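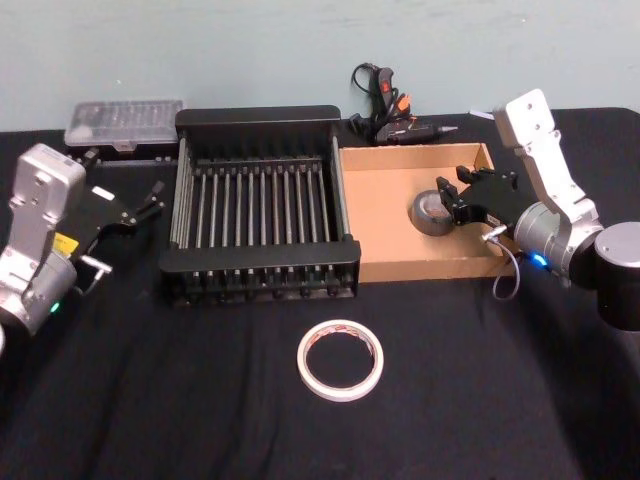
## Ticket: black wire rack rocks and slides on the table

**Opened:** 05/10/2022
**Site:** Gavgate, packing room
**Priority:** 3
**Status:** open, waiting on parts

**Reported problem**

The black wire rack rocks when plates are put in the back slots. It also creeps over the table cover during a shift. The gray duct tape in the cardboard tray was suggested as a fix. Do not tape the rack to the cloth — we tried that in February and it left glue on the cover.

**Checked so far**

1. Put the rack on the bare floor. Still rocks, so the table is fine.
2. Pressed on each corner. One rear foot is short.
3. Folded paper under the short foot. Stopped the rocking, but the paper slipped out after 8 plates.
4. Pushed the cardboard box up against the right side. Less sliding, no change to the rocking.
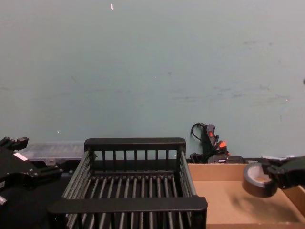 *Rack with the cardboard box against its right side. Clear storage box by the wall.*

**Next steps**

- Order a set of 6 rubber feet from Schmieder. The Otidell ones are too wide for this rack.
- Fit all the feet at once so the height stays even.
- Unplug anything corded and move it away from the rack before wet dishes go in.
- Recheck after one full shift.

**Note from stores:** Ivska has a spare rack, same size. Ask for it if the feet don't come — they want it back after.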